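Ticket: Gotetska cell, arm 3 – wrist camera stream stalls and gripper closes late
Opened by: Omar Zein
Status: Watching

Hi all, me again. I've been looking after the arm in the Gotetska cell since April and this is the first fault on it I haven't been able to fix in one sitting, so I'm writing the lot down as I go. Sorry in advance for the length!

What happens: the arm starts up fine, homes fine, and runs its first few moves without a murmur. Then, somewhere in the first stretch of faster moves, the picture from the wrist camera stops updating for a moment and the gripper closes late on the next pick. The Evik controller doesn't fault. It just logs "frame age 540 ms" and carries on as if that were perfectly normal. The limit in our settings is 160 ms, so I would have expected it to stop and shout at me.

First go, before lunch. Power off at the main switch, five minutes' wait, power on, home, run the slow test program. Clean. Ran it again at normal speed and got the late close on the second cycle. Put it back to slow and it went away, which made me think cable straight off (the camera lead runs down the forearm with the gripper lead and they share the same clips).

Second go. I took the forearm cover off and had a proper look at the lead. No nicks, no flat spots, and the plug at the wrist end was fully home. The clip nearest the elbow was tight enough that I couldn't slide the lead through it with my fingers, and the Bataineh sheet says you should be able to. I swapped it for the next size up and left a bit more slack in the loop. Fast test again – better, but I still got one stall in 11 cycles.

Third go, mid-afternoon. I moved the arm by hand in free-drive with the stream recording the whole time, just to take the program out of the picture. Swung it about at all sorts of speeds, twisted the wrist both ways as far as the soft stops. The frame age never went over the limit. So the lead copes with being bent, at least when I'm the one bending it. 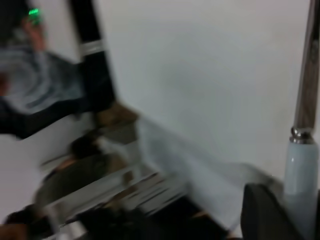 Does the wrist camera need calibrating again after the elbow clip has been changed?

The clip only holds the lead, so the camera's position on the wrist stays the same and the old calibration is still good. You'd only redo it if the camera bracket or the gripper mounting screws had been loosened.

Right, back to the log. With the lead mostly in the clear I went into the controller settings, and there I found something I should have checked first. The stale frame action was set to "log only". Going by the change notes it's been like that since the last Triltero update, which put a handful of settings back to how they came. That explains why it never stopped. It doesn't explain the stalls.

So I set it back to "hold" and wrote down the other values while I was in there. Exposure was on auto as well, when we'd had it fixed. I put that back to our fixed value, saved, restarted the controller and checked both settings had stuck, which they had.

Fourth go, after the restart. Three full runs of the fast test, no stalls and no late closes. I then put exposure back on auto to see if I could bring the fault back, and it stalled on the fourth cycle and held exactly as it should. Back to fixed again, clean again. I don't want to hang everything on that, as I'd also just pulled and refitted the plug at the controller end, but it's looking good.

What's changed so far, for whoever picks this up:
Elbow clip swapped for the next size up, slack loop made longer.
Controller end plug pulled and refitted.
Stale frame action set to "hold".
Exposure set back to fixed.
Forearm cover back on, all four screws in.

Still to do. I'd like a spare camera lead on the shelf, because if this comes back it's the next thing I'd swap and I don't fancy waiting for the post. Could somebody with an Evik login also save a copy of the settings as they are now? My login lets me change them but won't let me export them – no idea why!

If the arm holds with a stale frame message, please don't just press resume. Note the time and the frame age on this ticket, then have a look at the exposure setting before you restart anything. I'll leave the stream log switched on overnight and go through it first thing.

Update, 8.40 am: log is clean, highest frame age was 95 ms. Leaving the ticket open until the spare lead turns up.

Omar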